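Hisitz 作業標準セット 評価報告(卓上型ロボットによる電子機器の分解・組立作業向け)

2023年1月20日
Drulutham 技術評価室

1. 評価の対象

Hisitz 作業標準セット(以下「本セット」)は、Sarkton が頒布する、卓上型ロボットと作業者が同じ台で電子機器を扱う現場のための規程集と治具データの一式である。規程本文、作業前点検票、作業者向け掲示用の簡易版、部品置き用トレイの造形データからなり、規程本文は200ページに及ぶ。当室では、デスクトップ型コンピュータの部品交換を題材として、9月から本セットに沿った運用を行い、記載の妥当性と現場での使いやすさを評価した。

ロボットの機種、制御ソフトウェア、把持部の性能は評価の対象に含まない。本セットは特定の機種を前提としておらず、当室もその前提に従った。

2. 規程本文について

本文は「台」「対象物」「把持部」「人」の四編に分かれている。台と対象物の編が前に置かれている点は評価できる。類似の規程の多くは速度や力の制限から書き始めるが、卓上の分解作業で実際に手戻りを生むのは、対象物の置き方とケーブルの処理である。

対象物の編では、筐体を横倒しにして開口面を上に向け、四隅の接地を手で確かめたうえで作業を開始することを求めている。内部のケーブルについては、取り外すもの、寄せて留めるもの、触れないものの区別を事前に点検票へ記入する。初回は記入に手間がかかるものの、同型の筐体が続く場合には前回の票を写して差分のみを改めればよく、負担は小さい。

把持部の編は進入経路に関する規定が中心である。把持部が筐体の縁より低い位置に入る場合、作業者は停止操作部に手が届く姿勢を保つこと、また進入中に経路上のケーブルへ触れたときは押し切らずに引き上げ、経路を改めることが定められている。
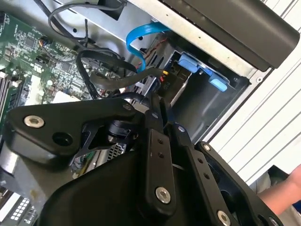
開放したデスクトップ筐体に進入する把持部。右側に作業者の手

当室の運用で最も参照頻度が高かったのは、この編の「狭所における余裕寸法」の項である。本文は把持部の外形と周囲の固定物との間に30ミリメートルの余裕を求め、確保できない場合には低速の区間を設けて代替することを認める。デスクトップ筐体ではドライブベイ付近でこの余裕を取れないことが多く、代替規定がなければ運用は成り立たない。ただし、低速区間をどこから始めるかの基準は「十分手前」とあるのみで、解釈が作業者ごとに分かれた。当室では筐体の縁を開始点とする内規を加えた。次版では本文に基準を明記することが望ましい。

3. 人の手の扱い

人の編は、本セットのうち最も議論を要する部分である。規程は、ロボットの動作中に作業者の手が台上にあることを一律には禁じていない。動作区分を「接近」「接触」「退避」に分け、区分ごとに手を置いてよい範囲を点検票の図に示す方式を採る。手を完全に排除すると筐体を支える、ケーブルを寄せるといった補助ができなくなるため、区分による管理は実情に即している。

他方、工具を用いる作業については記載が薄い。ねじ回しのように先端の細い工具を把持部で扱う場合、把持部の外形だけを基準とした余裕寸法では不足する。工具の先端は把持部より先に対象物へ届き、作業者の注意は把持部に向きやすい。
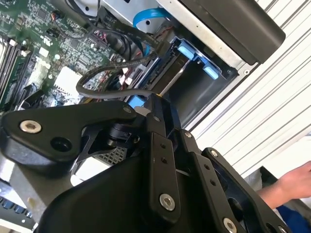
付録には工具長を加算する計算表があるが、本文からの参照がなく、掲示用の簡易版にも載っていない。当室では、工具を装着した時点で接近区分の範囲を工具長の分だけ広げ、作業者が声に出して確認する手順を追加した。あわせて、工具の着脱は把持部を筐体の外へ退避させた状態で行うこととした。いずれも本セットの考え方に反するものではなく、正式な条文として取り込まれるべき内容と考える。

服装については、袖口を留めること、装身具を外すことが求められている。手袋は、静電気対策の要否と把持部への巻き込まれの双方を考慮し、事業所ごとに定めるものとされる。この判断を事業所に委ねた点は妥当であるが、判断の記録様式が用意されていない。

4. 治具と部品の置き場

造形データは、部品を一時的に置くためのトレイと、その上に組み合わせる保持ブロックで構成される。規程は、取り外した部品をトレイ以外の場所に置くことを禁じ、部品ごとに定位置を割り当てるよう求める。メモリのような細長い基板は溝に、接点を持つ小型部品は枠で囲んだくぼみに収めることとし、くぼみの寸法は利用者が対象部品に合わせて変更できる。

トレイを筐体のどちら側に置くかは自由であるが、把持部の退避位置の真下には置かないことが条件となる。台については、溝付きのアルミ材のように固定位置を変更しやすいものが推奨されている。
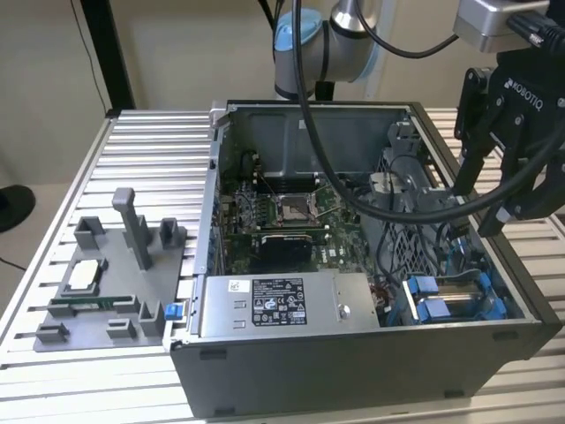

退避位置の規定は簡潔で、対象物にも治具にも触れない高さで停止させること、配線が筐体の内部に垂れ込まないことの二点に絞られている。後者は見落とされやすい。ロボット側の配線は姿勢によって弛み方が変わるため、教示の終了時だけでなく、姿勢の切り替わりごとに確認するよう注記があることは有益である。

造形データの品質はおおむね良好であった。一部の保持ブロックは嵌合がきつく、やすりがけを要した。出力条件の推奨値が付属しないため、導入時には試し出力の期間を見込む必要がある。Ametepe 事業所での並行運用でも同様の調整が生じている。

5. 点検票の運用結果

評価期間中に行った作業は約500回である。点検票はすべての作業で記入し、作業後に当室で回収した。初回の記入には30分程度を要する例もあったが、同型筐体の継続作業では始業前の準備時間に収まった。

不備として多かったものは、ケーブルの区分欄の未記入である。欄が票の裏面にあり、表面の署名欄を先に埋めると裏面が見落とされる。当室では署名欄を裏面末尾へ移した版を作成し、以後はこれを用いている。また、作業を中断した場合の再開時点検について、票を新たに起こすのか、既存の票に追記するのかが本文と付録で食い違っている。当面は新たに起こす運用とし、Sarkton に照会した。

6. 評価

本セットは、卓上で人とロボットが一つの筐体を扱う現場にとって、そのまま導入の下敷きとなる水準にある。特に対象物の編と治具の規定は完成度が高く、ロボットの運用経験が浅い部署でも読み進められる。一方、工具使用時の余裕寸法と低速区間の開始基準は、導入前に各事業所で補う必要がある。

当室は、次の条件を付したうえで本セットの採用を可とする。

・工具を用いる作業では、付録の計算表を必ず適用すること
・低速区間の開始点を内規で定め、点検票に記載すること
・手袋の着用に関する判断を文書で残すこと
・中断後の再開時には点検票を新たに起こすこと

なお、本セットは法令および関連規格に基づくリスクアセスメントに代わるものではない。導入に際しては、事業所ごとのリスクアセスメントを先に実施し、その結果と本セットの規定が異なる場合には、より厳しい側に従うこと。

照会に対する回答および改訂版の評価は、本報告の追補として掲載する。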